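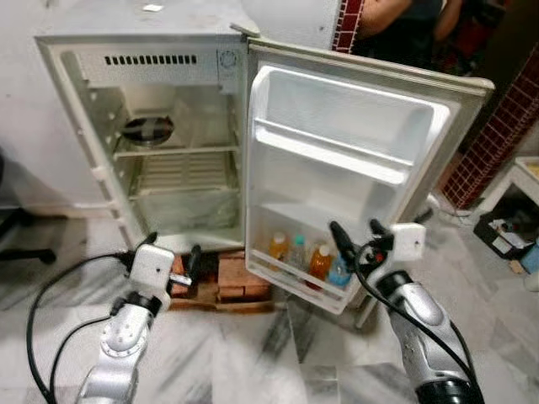 Asska Opens Library of Household Tasks Recorded by Remote Control

MORNBRIDGE, June. Asska today announced the release of Duman, a library of 1,884 recorded household tasks in which a person guides a pair of robotic arms from start to finish. The recordings are available on request to universities, technical colleges and independent developers.

Each task in Duman was performed by a trained operator using Gendetbridge, the company's remote control system. The operator moves two handheld controls, and the arms on the floor follow. Camera views and the position of every joint are stored together, so that a learning program can later study what the operator saw alongside what the operator did. Tasks include opening and closing a refrigerator, moving bottles between shelves, lifting the lid of a storage container and putting toys away.

"People who keep house make hundreds of small decisions with their hands and never write them down," said Elif Naz Yurt, director of demonstration programs at Asska. "Our operators have to make those same decisions through a machine, at a pace the machine can follow. We ask them to work carefully and to leave their corrections in. A second try at a door handle is worth keeping."

Operators complete 60 hours of supervised practice before their work is accepted into the library. Training begins with single-arm reaching and moves on to tasks that need both arms, such as steadying a container with one gripper while the other works on the lid. Soft items are taught separately, as they call for a different approach from hard plastic.
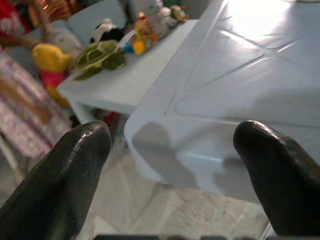
Recordings are reviewed by a second operator, who marks the start and end of each step and adds a short written instruction in plain language. Files in which a camera view is missing or the joint record is incomplete are removed. Tasks that end with an item dropped or out of place are kept in a separate group and labeled accordingly, at the request of early users who wished to study them.

Duman is organized into 3 levels of difficulty. The first covers a single movement with one object, the second a sequence of movements in one place, and the third longer work that involves several pieces of furniture. Asska expects the library to reach nearly 2,000 tasks when the next group of recordings has been reviewed.

Applications for access are open now and may be submitted through the Asska program office in Mornbridge. Applicants should state the type of arm they intend to use and whether they require the full camera record or the joint record alone.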